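About Wevow

Wevow is a shared workshop for people who build robot arms in their spare time. It occupies the back half of the old Gajewski print works and has 58 members. Each member pays a flat monthly fee, gets a shelf, and books bench time in blocks of 2 hours. We do not sell kits or take contract work.

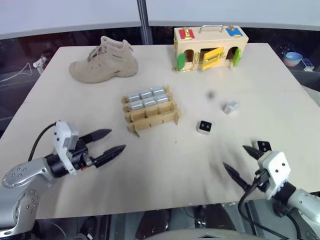
The main project is Brallia, a two-arm bench platform built and maintained by the membership. The first version had one arm and a budget of 300 dollars. The current one has two arms with two-finger grippers, and its software is rewritten in pieces whenever someone has a free weekend. Test objects are ordinary things that are awkward to hold. The slatted rack with metal cylinders lying in it is used for pick and place, the hiking boot for soft and irregular shapes, and the lock box for latches and small doors. New members start with the rack. They may change the grip width and approach angle, and they log every change.

Cable routing remains the weak point. Brallia's cables run outside the arms, so a joint can be swapped without stripping a whole limb, at the cost of occasional snags. The wiring notes were last revised on May 10, 2023.

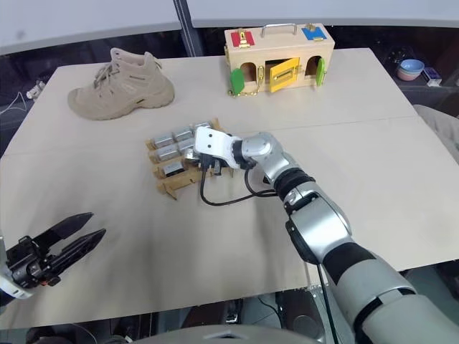 Firmware is kept apart from the motion code, under the name Dumance. It handles joint limits, current limits and the stop button, and changes to it need review by a second member. The motion code has no such rule.

Membership is open to adults. No degree is required, but applicants should be able to solder and read a wiring diagram. The bench induction costs 145 dollars and includes the first month's fee.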